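Zenard Folding Field Glass, 2 months with old churches

I bought the Zenard binocular in March, before a walking trip through the villages between Sullen and Pappas. My hobby is parish churches, and most of what I like in them is high up: roof bosses, the heads of corbels, fragments of old glass in the tops of windows. With the naked eye I only guess at such things.

The glass is small when folded and goes in a coat pocket. It focuses close enough to read a wall tablet from the other side of the nave, and this was for me the first surprise. In the church at Sallo there is a carved frieze under the wall plate of the north aisle, very dark, and the guide leaflet says only "foliage". With the Zenard I could see that every fourth leaf has a small face in it, and that two of the faces are later repairs in a paler stone. I stood there so long that my neck was hurting in the evening.

In poor light it is less good. A chancel with Victorian glass on three sides is already too much for it, and the picture becomes brown and flat. I tried it on the tower arch at Pappas late in the afternoon and could not decide if the capitals were scalloped or only damaged. My old heavy pair shows this better, but I do not carry my old heavy pair up a hill.

The focus wheel is stiff. After some weeks it became easier, but with gloves it is still a fight, and country churches are cold even in spring. The strap is too short for a tall person, and the lens caps fall off in the pocket. I lost one in the porch at Sullen and found it again under the bench.

I would buy it again for daytime visits and for windows, where the light comes from behind and helps you. For dark roofs, please take a lamp with you, and ask first if it is allowed to use it. 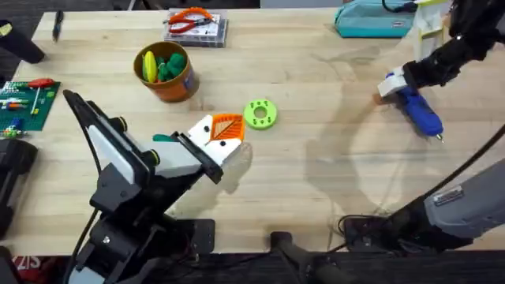
The case deserves one more word. It closes with a magnet, so there is no loud noise of a zipper when somebody is praying, and I was glad of this more than once.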